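# Slow mornings: what we learned about waiting lines in small coffee places

Speaker notes, Rezaul Munshi. Talk is 16 minutes plus questions. Water on the left side, clicker in the right hand. 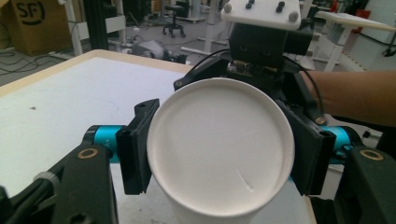 *Slide 1. Paper cup, white, from above. Leave it on while people sit down.*

## Opening (2 min)

Good afternoon. Say the name slowly, people often miss it the first time.

Ask: who has left a line this week without buying anything? Wait for the hands. Wait longer than is comfortable.

Then: I have left many lines. Last November I left the same line in Altcombe three times, and the third time I became curious about it. The coffee was good and the staff were quick. Still I walked away, and I wanted to understand why.

Do not tell the story of the umbrella. It is too long and it was funny only in Uvberg.

## Slide 2 – The three counters (3 min)

We watched three places, all small:

- the corner shop in Altcombe, one person working, door opens directly on the street
- Núñez, two people, long room, cakes in the glass by the till
- Flerkik, next to the bus station in Uvberg, two people until 8:30 and then three

Explain how we counted. We stood inside and noted the time when a person joined the line, the time when they paid, and the time when they had the drink. If a person left before paying, we noted this also. In total we have 256 visits. It is a small number and I should say so before somebody in the back row says it.

All three owners knew we were there. The owner of Núñez asked us to buy something each hour, and this was fair.

## Slide 3 – Two waits (3 min)

The main point of the talk, so go slowly.

There is the wait before paying and the wait after paying. For the customer they are very different. Before paying you can still leave. You look at the door, you look at the phone, you count the heads in front. After paying you are patient, at least for some time.

Numbers on the slide: at Flerkik the median wait before paying was 70 seconds, and after paying it was 120 seconds. The second wait is longer. When we asked people at the door which part felt long, most of them said the first one.

Pause here. If they write it down, let them finish.

Careful with the word "median". If the faces look empty, say: put all the waits in order and take the one in the middle.

## Slide 4 – What the owners tried (4 min)

Altcombe: the owner began to take the next order while the milk was steaming. It worked on quiet mornings. On busy mornings she forgot orders, and one customer received a tea that he had not asked for and drank it anyway. She now writes the orders down, with a pencil, on the side of the cup.

Núñez: they moved the cakes. Before, people stood at the till and decided about cake, and everybody behind them waited. Now the cakes are two meters earlier, so the deciding is done in the line. Cake sales went down in the first week and came back in the third. I do not know why they came back. Say this openly.

Flerkik: the third person now comes at 7:45. This is expensive, and the owner told me she will decide in spring if she can keep it.

(If I am late, cut Altcombe to one sentence and keep Núñez complete. The cakes are the part people remember.)

## Slide 5 – Things which did not help (2 min)

- A sign with the expected waiting time. It was wrong by the second customer, and then people argued with the sign.
- Louder calling of names. Mine was called as "Razor" and I did not react.
- A separate line for filter coffee. In a room this narrow, two lines become one wide line.

## Slide 6 – If you have a counter (2 min)

Stand in your own line. Choose the worst half hour and stand there as a customer, with your coat on. Note where you look when you are bored. Move the decision to that place – the menu, the cakes, the price of oat milk.

Do one change at a time and keep it for three weeks at least. We made two changes together at Núñez in the beginning, and we had to throw away those mornings.

## Questions

Likely ones:

*What about ordering by phone?* None of the three places offers it. I have no data and I should not guess.

*Did people behave differently because you were watching?* The staff perhaps, in the first days. We did not use the first two mornings from any place.

*Can we have the table?* Yes, write to me. The address is on the last slide – check before the talk that it is the new one.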